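TEXTILE CARE AND SERVICING
Unit 2 handout: Sorting, colour transfer and load size

2.1 Fibre groups
Cellulosic fibres (cotton, linen, viscose) swell in water and release surplus dye in the first few washes. Polyester is dyed at high temperature and holds its colour well. Nylon sits between the two and will pick up loose dye from other articles in the same load.

2.2 Mechanisms of colour transfer
Bleeding is the movement of dye into the wash liquor. Staining is its later deposit on another article. Crocking is transfer by rubbing and needs no water at all — students often confuse it with bleeding in the written test.

2.3 Load size
The Drarkard drum used in the practical is rated by dry mass. Weigh the load before wetting. The worked sheet uses a mixed load of 1,843 g, to which a towel of 900 g is added. Recalculate the liquor ratio after the addition and show your working.

2.4 Articles for separate treatment
Printed bedding may carry many colours in one piece, and each print colour should be tested on its own. Solid-coloured garments are sorted by depth of shade. A pink garment and a multicoloured patchwork-print blanket go in separate loads until both have passed the rub test.
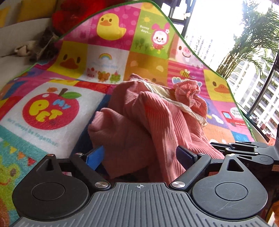
2.5 Rub test
Dampen a white cotton swatch, rub an inside seam under firm pressure and compare the swatch with the Serkmont grey scale. Record the grade in column 2 of the log. Repeat with a dry swatch.

Reading: Bai course reader, p. 29.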